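Willen Library extends opening hours

2023-03-18

Willen Library will stay open until 8pm on four evenings a week from next month, following a survey of members held in February. Of the 423 members who replied, 83 per cent supported later closing.

Leen Najjar, head of library services, said the change would help readers who work during the day – particularly those using the study rooms. Saturday hours are unchanged. Reserved books may be collected at the front desk until closing time.

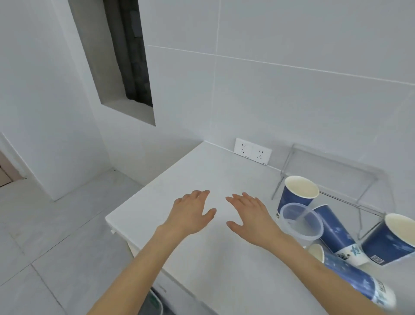
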